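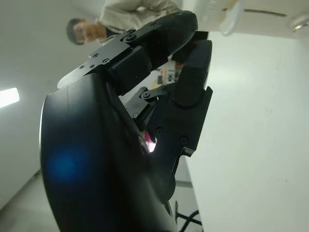

Flondum Opens Appliance Tryout Room in Sundthorpe

SUNDTHORPE – Flondum, a retailer of kitchen appliances and replacement parts, will open a tryout room in September on the third floor of the Jacquet Building. Customers will be able to use an appliance before they buy it, on their own time and with their own ingredients if they wish.

The room is Suite 306. It has pale gray walls, a light gray floor and bright ceiling lights. Flondum took over the suite in the spring and had the walls repainted and new outlets put in along the work surfaces.

"People come into our store, open a door, turn a knob and then have to make up their mind," said Ginette Charpentier, general manager of Flondum. "A door can feel fine the first time and annoy you by the tenth. We wanted a place where you can get to the tenth."

Visitors book a session of two hours. They can bring bread dough, coffee, vegetables or whatever else they normally make at home. Basic utensils, dish towels and cleaning supplies are provided. Sessions are free for anyone with a Flondum store account, and there is no requirement to buy.

The appliances will be changed every other month. The first group was picked with white models in mind, which Flondum says are still what most of its customers ask for. Black and stainless models will follow later in the year.

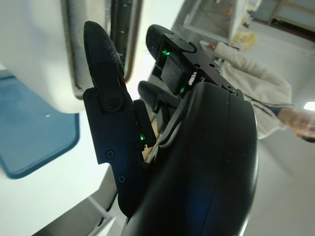

Each appliance in the room will carry a card with its outside measurements, the clearance it needs at the back and sides, its weight, and the length of its cord. The cards also say which parts can be taken off for washing and what a replacement costs. Flondum began writing the cards after going through 2,806 customer service requests from its store and phone line. The most frequent subjects were size, noise, and handles or knobs that were hard to grip.

"Size is the big one," said Eliseo Camacho, who runs the service desk. "Customers measure the counter but forget the cabinet over it, or they forget that a lid has to open. We have a tape measure on a hook by the door and we'd like people to use it."

Camacho's staff will be in the room during all open hours to answer questions and to show how to clean each appliance. Work surfaces will be wiped down between sessions, and removable parts that touch food will be washed before the next visitor arrives.

Flondum has also arranged for short evening classes. Clémence Pons will teach the first, on baking in small kitchens, and Andor Virág will teach a class on care and descaling. Class size is limited to eight. There is a $15 fee, which covers ingredients, and the fee is credited toward any purchase made in the same month.

Customers who decide to buy can order in the room and pick up at the main store, or have the appliance delivered.
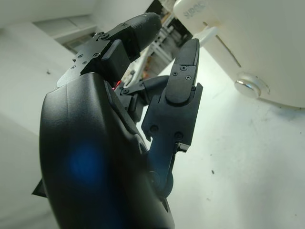
Delivery within Sundthorpe is free on orders placed during a session. Old appliances can be taken away on the same trip for a charge of $20, provided they have been emptied and unplugged. Display models will be sold at a reduced price when they are rotated out, with the usual one-year store warranty.

The room will be open from 10 a.m. to 7 p.m. The elevator is to the left of the main entrance, and parking is available behind the building. Sessions and classes can be booked at the Flondum store counter or by phone.

About Flondum

Flondum has sold and serviced kitchen appliances in Sundthorpe since 2000. It also publishes Ninduvora, a printed parts catalog sent to account holders twice a year.

Press contact: Bence Takács, Flondum, Suite 306, Jacquet Building, Sundthorpe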